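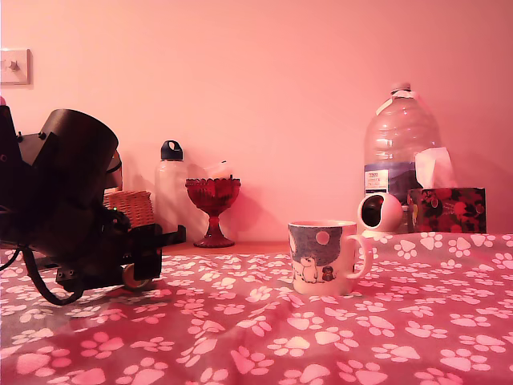 Robots & Automation | Interviews

Teaching by hand, one mug at a time

July
By a staff writer

Print this article
E-mail this article

The operator who runs teaching sessions for Cultberg spends most of the working day moving a robot arm that is perfectly able to move itself. The job is to show it a task often enough that software can learn to do the same thing. On a good day that means 79 usable demonstrations. A bad day can end with half as many.

"People expect programming," the operator said. "I don't write code at work. I pick up a mug and put it down again."

Cultberg collects demonstrations for Cavlow, a project on household tasks. Operators asked not to be named, under the terms of their contract. We spoke in the afternoon, between two blocks of recording.

There are two ways to show the arm what to do. In the first, the operator takes hold of the arm and guides it through the motion while the joints record their positions. In the second, the operator sits at a small control arm, made by a supplier called Flekden, and the larger arm copies each movement.

"By hand is quicker to learn," the operator said. "You feel the weight of it, and you feel when the fingers touch something. But your own arms get in front of the camera, and then the recording shows a person the robot won't have later. So we use remote control for nearly everything now."

Remote control has its own trouble. The operator cannot feel the grip and has to judge it by eye. New staff tend to close the gripper too early or come in too low and push the object along the cloth.

The mug task sounds simple. The gripper has to approach a white mug with a handle and a cartoon printed on the side, take hold of it and set it down in another spot. The other things stay on the table: a water jug, a tissue box, a red glass goblet, a white bottle with a black cap. The cloth is covered in paw prints.

"A bare table teaches it about bare tables," the operator said. "Homes have patterns. They have things you can see through, like the jug, and those are hard."

Each task is recorded 200 times before anyone tries to train on it. The mug was moved a little between attempts, and the handle was turned. The target for the whole set of table tasks is 1,000 demonstrations, split between 2 operators.

Asked what makes a demonstration bad, the operator listed hesitation first. "If I stop and think, the robot learns to stop there too. It doesn't know I was thinking." A dropped object is less of a problem. Some drops are kept, provided the operator goes back and picks the object up again in the same recording.

The finished recordings go to a team at Chukwu, who check them and send back notes. The most common note is about speed. "They say I slow down before I let go — and I do. I'm still working on that."

The next block was due to start at four. The task would be the mug again, with the handle facing away from the arm.

Print this article | E-mail this article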